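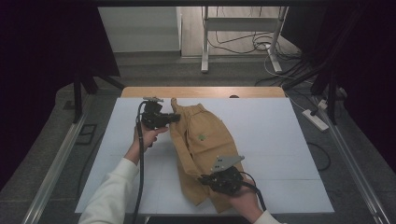

CLENDVILLE, October — The clothing exchange on Laizer Street will open again this month, and this time it has a table for learning how to fold.

Visitors can practice on pants, shirts and sweaters before they put them on the shelves. Khaki pants are folded lengthwise first, so the legs lie flat together, and then from the bottom up to the waistband.

"Many people bring good clothes in a bag, all mixed," said Eirini Vasilakis, who started the exchange. "If it is folded, someone will take it."

Last season 72 pairs of pants found a new owner. Each visitor may take four pieces. Doors open at 2 p.m.

Search this site
Enter keyword
Go

Recent items
Vustenden bus stop moves to the library side
Wajid Mughal to teach evening sewing class
Road work on Laizer Street is finished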